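Best way to get label glue off plastic tubs?
Posted 29 September 2022 in Kitchen & Pantry, 1,502 views

Moving my dry goods out of bags and into old plastic tubs. Labels peel ok but the glue stays. Tried hot water and dish soap, soaked overnight, still tacky and now its got lint all over. Have a whole shelf to get through before we move to Drostitthorpe. Dont want anything that leaves a smell, rice is going in these. 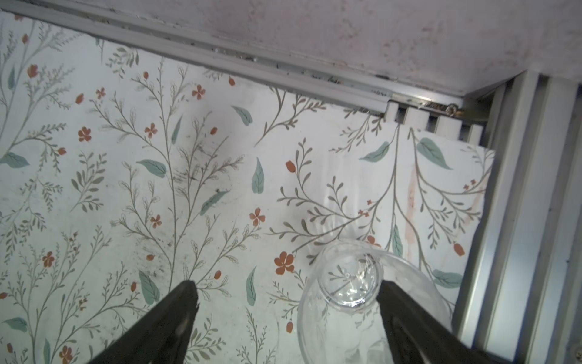 Clear plastic container on its side, patterned background.

darkumpantry
Cooking oil and baking soda, equal parts. Smear it on, leave it half an hour, rub with a cloth. Then wash twice with soap or the oil hangs around. Did nearly all of mine this way in May. Skip the scouring pad, it scratches clear plastic and the scratches dont come out.

wirneo2
just buy new ones, they're 2 bucks

mittal_street
Oil works. If theres still a film after, a little rubbing alcohol on a paper towel, but try it on the bottom first, some plastics go cloudy. No nail polish remover!! Melted a lid that way. For smells leave them open with the lids off for a day or 2. Also check teh bottom for the food safe mark before you put rice in, not every tub is meant for it.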